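FOR IMMEDIATE RELEASE

Hudbridge Tours Opens Bookings for a Four-Night Walk to the Varnmont Hermitage

GRILAU – I've been wanting to send out this release for so long that I had half of it written before we had a single room booked! Starting in July, Hudbridge Tours will take small groups from the lake landing at Grilau up to the old hermitage at Varnmont, with four nights along the way and no bus at any point.

If you've only seen Varnmont from the water, you know the white bell tower on the ridge. It went up in 1839, long after the hermits' cells, and most day visitors take a picture of it from the boat and go home happy. I did that myself the first time. Then I came back in the off season, climbed the 563 steps from the Moradi chapel, and sat in the courtyard until the evening bell. I've gone back every year since.

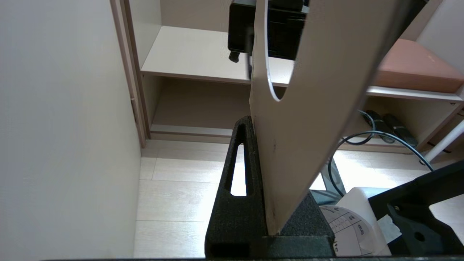 The route takes the long way around the ridge, and I want people to know what they're signing up for. Day one is flat, along the lake road, with a stop for lunch in the orchards. Day two is the one that gets into your knees – a steady drop into the Moradi valley and then a climb right back out of it. Picture the curved cutout in the beige-gray panel, with the thin white rim running along its edge, and you've got a fair idea of the shape of that afternoon: a smooth sweep down to a rounded low point. The low point on our walk has a spring and a bench, and we stop there as long as anyone likes.

Day three is the steps. We leave at 6 a.m., before the sun gets on them, and your bags go up by mule path with a local carrier. Breakfast is waiting at the top (flatbread, white cheese, and a plum jam I'd walk up there for all by itself).
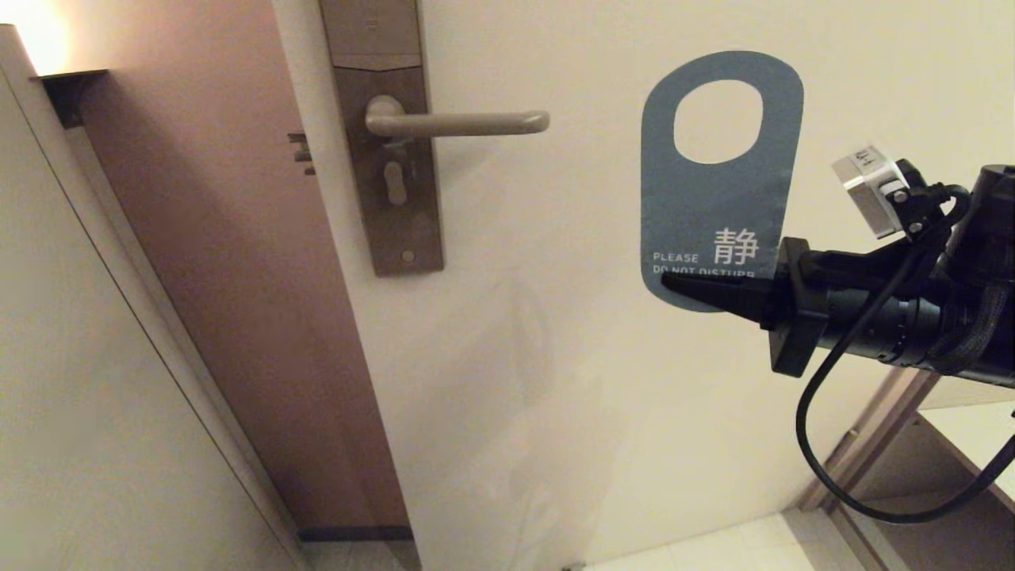
A slate-blue "PLEASE DO NOT DISTURB" card on a white door

I should say a little about the quiet hours, because I get more questions about them than about the hills. The hermitage asks its overnight guests to keep silence from the evening bell until breakfast. You don't have to meditate or pray, and you don't have to belong to anything. You can read, write postcards, or lie on your bed and listen to the swifts. Phones stay off in the courtyard. Guests tell me the first evening feels very long and the second one goes by too fast, and that was how it went for me too.

We spend the first two nights in family guesthouses, one in Grilau and one in Moradi, and the last two up at Varnmont. The cells there are plain – a bed, a chair, a hook for your coat – and washrooms are down the hall.

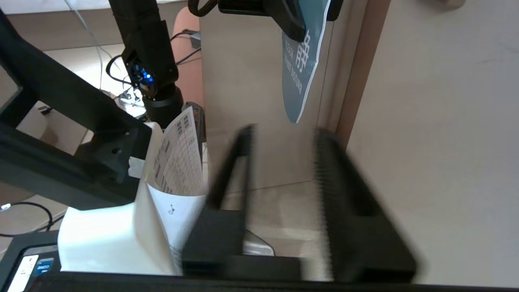 The price is $500 per person, which covers all four nights, breakfasts and dinners, bag transport, and the hermitage's guest donation. The boat to Grilau is extra, and so are lunches. Bring shoes you've already broken in, a warm layer for the courtyard, and a flashlight for the early start.

Walks run from July until the first snow closes the steps. To book, or to ask me anything at all about knees, mules, or jam, write to the Hudbridge Tours office in Grilau or stop by any afternoon before 5 p.m.

Media contact: Hanyu Fu, Hudbridge Tours, Grilau

###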